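My old phone finally gave up

9 Jun 2022

I held on to my last phone for far longer than I should have, and my sister will tell you I complained about it the whole time. The battery was down to a couple of hours by May, and the speaker had developed a buzz that made every caller sound like they were standing in a beehive. 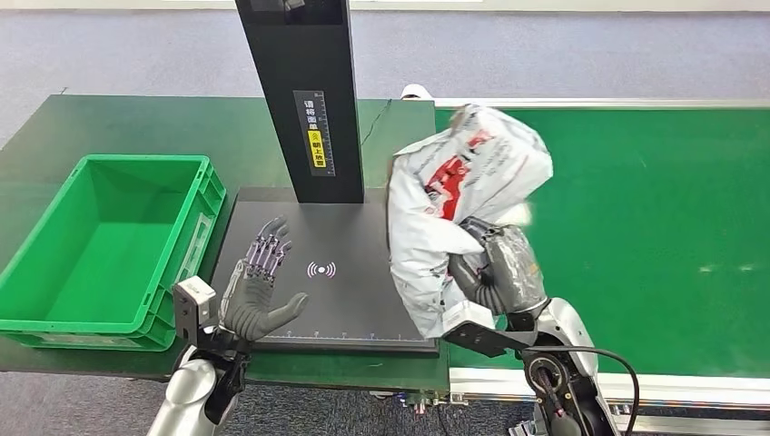 So I started shopping, which I don't enjoy, and ended up with a Pirkden. I'd never owned one before. My friend Orathai Jitpraphai has had hers for two years and swears by it, and she's dropped it down the stairs at the Bustbridge library more than once (she's a wonderful person but you shouldn't hand her anything breakable). I also looked hard at the Timia, and it's a lovely thing to hold, very slim, but it cost 900 dollars and I just couldn't make myself do it. The Pirkden was 513 with tax and came with a charger in the box. Remember when they all did?

Moving everything over took me most of an evening. I had 3,650 photos on the old phone, and I'd guess half of them are of the same dog asleep on the same rug. I could have deleted a few first, and I did sit down meaning to, with a cup of tea and everything, but then I got to the ones from our trip to the lake and that was the end of that! The contacts came across fine. My alarms didn't, so I slept until 9 the next morning and had to call Ngan-ling Lu in my pajamas to say I'd be late for our walk.

What do I think so far? The screen is bright enough to read in the yard, and the battery gets me to bedtime with plenty left over. The camera is good in daylight and a bit muddy indoors. I'm not fond of the fingerprint reader, which is on the back where I can never find it, and the keyboard keeps changing "well" to "we'll" no matter how often I fix it.

I still need a case. The McAlister ones look sturdy but only come in gray or a very loud orange, and I've been going back and forth on it all week. Orathai says orange.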